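Odlow Support - Ticket 1000
Product: Plenen desk phone adapter
Status: Open, waiting on customer
Opened Sep 23, 2020

Customer says:
Calls drop after 31 seconds. Every time, incoming and outgoing. Audio is fine until then, both sides can hear each other, then dead air and the phone goes back to the home screen. Started when we moved desks to the back room. Old room was fine. Same adapter, same phone, same cord. Have rebooted everything twice. We take orders on this line so pls hurry.

Reply from support:
Sorry about that. Few things to check -
Which router is it plugged into now? Same one as before or a different one?
Is the light on the adapter solid or blinking during a call?
Firmware version, it's on the status page at the bottom.

Customer says:
Different router. Old room was on the Mahuika, back room has a Plullel that came with the new line. Light is solid green the whole time, even after the call drops. Firmware says 2. Just 2, nothing after it. Photos attached, same light wood tabletop in both. 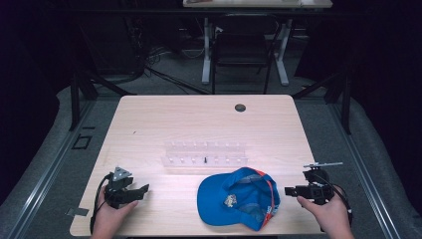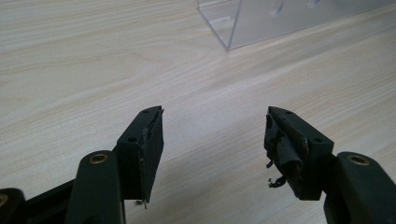
Also tried a different wall jack last night, no change. Faxes go through but those are short so maybe they just finish before the cutoff. Voicemail cuts off too if the message is long.

Reply from support:
OK that helps. A drop at the same second every call is nearly always the router messing with the call setup. Audio gets through, the confirm message doesnt, our end gives up and hangs up. Solid green just means it's registered.

Please do these in order:
1. Log in to the Plullel, Advanced, then Firewall. Find SIP ALG (might say SIP Helper). Turn it off. Save.
2. Restart the router. Wait for it to come all the way up, then restart the adapter.
3. Update the adapter to firmware 3. Status page, Check for Update.
4. Make a test call and stay on past a minute.

Customer says:
Did 1 and 2. Setting was on, it's off now. Test call stayed up, hung up myself after a few minutes. Incoming still drops though, tried it from my cell. Update button is grayed out so couldnt do 3.

Reply from support:
Grayed out means it can't reach the update server. On the adapter go to Network, set DNS to automatic - yours probably still has the Mahuika address typed in from the old room. Save, reboot, try the update again. Then test an incomming call and send me the log from the Status page if it still drops. Leaving this open.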